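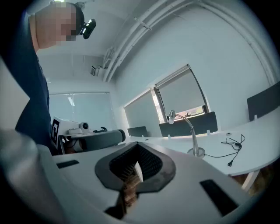 Skundside Motoring Forum > Maintenance > Battery and electrics

Battery flat after ten days parked up

wlachance
Wednesday, March 18, 2020

Petrol hatchback, 1.4, manual. The battery is nine years old as far as I can tell from the service book. I did 2376 miles in the whole of last year and most of those were to the shops and back. I left it on the drive for ten days, went to start it this morning and got a click and then nothing. The dash lights came on but very dim. Neighbour gave me a jump and it started first go.

I then let it run on the drive for twenty minutes, switched it off, and it wouldn't start again. Is this just an old battery, or should I be looking for something draining it? Tarar want to book it in for a full electrical check and I don't want to pay for that if the answer is obvious.

Wayne Lachance

oldfusebox

Old battery. Buy a new one and fit it yourself, it's a 10 mm spanner and a quarter of an hour. Check if you need the radio code first.

Twenty minutes at idle puts very little back in. You would need a proper run, and even that won't bring back one that's worn out.

mudflap_jen

I wouldn't buy anything yet. Ten days is not long. My last car had a drain from the boot light, the switch had gone and it stayed on all the time with the lid shut. I'd put two batteries in it before I found out.

Have you got a multimeter? Charge the battery fully, leave it overnight with the charger off, then measure across the terminals. 12.6 or more is healthy. If it reads 12.2 or less after a full charge and a rest, the battery is on its way out.

wlachance

I've got a cheap multimeter somewhere. No charger though. Is it worth buying one for a car that does so little?

oldfusebox

For a car that does so little it's the one thing you should have. Short trips never fill the battery up. Get a smart charger, the sort that drops to a maintenance setting by itself. I use a Vostine and leave it on all weekend.

TGosselin

Agree on the charger, not on leaving it all weekend without checking on it. I've seen an old battery get hot and start to smell on a charger that was meant to look after itself. Charge it somewhere with air moving, have a look at it every few hours, and stop if the case is warm or swollen. Red clamp on first, then black to an earth point on the body if the handbook shows one. Switch off at the wall before you take the clamps off.

Tyson

oldfusebox

Never had a problem in fifteen years of doing it, but fair enough, if the battery is nine years old I'd keep an eye on it.

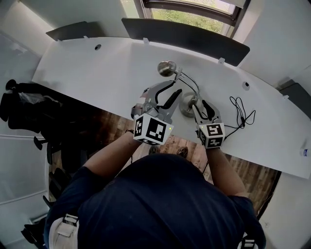 Small chrome lamp on the desk

wlachance

Borrowed a charger from my brother-in-law and found the multimeter. Charged it until the green light came on, which took most of the day. Measured 12.7 an hour after taking it off, then 12.1 the next morning. It was off the car all night, so nothing was draining it.

mudflap_jen

That's your answer then, the battery is finished. I'd still do a drain test once the new one is in. Meter in series on the negative lead, set to the 10 amp socket, car locked, bonnet catch pushed shut with a screwdriver so the car thinks it's closed. Wait half an hour for everything to go to sleep. You want to see 0.05 amps or less. Don't open a door or try to start it with the meter connected or you'll blow the fuse in the meter.

And if you do push the catch shut, open it again with the release before you drop the bonnet.

kerbside

Has anyone got a view on what to buy? The shop in town has a Tirance with 600 cranking amps and a cheaper one with less. I've got a similar car and mine is due as well.

TGosselin

Go by the handbook for the size and the minimum cranking figure. Going a bit over does no harm. Going under is a false saving, you'll notice it the first cold week. Check which side the positive terminal is on before you pay. I've watched somebody try to stretch a lead across and it doesn't end well.

If the car has stop-start you need the right type for it, AGM or EFB, whichever it came with.

kerbside

No stop-start on mine. Ta.

oldfusebox

I'd buy the cheaper one. On a small petrol engine you won't know the difference.

mudflap_jen

You will if it sits on the drive for a fortnight in January.

wlachance

New one fitted, went for the Tirance. Radio wanted its code, which was in the glovebox. Drain test came out at 0.03, so no full electrical check. The clamp on the negative side was quite crusty, so I cleaned both up with a wire brush and put some petroleum jelly on.

Last question – the clock and trip meter reset themselves, and now the driver's window won't go up on one touch. Fuse?

TGosselin

Not a fuse if it still moves when you hold the switch. Wind it all the way down, then all the way up, and keep holding the switch for a few seconds at the top. It needs to learn where the top is again. Some want it done twice.

wlachance

Twice did it. Thanks all.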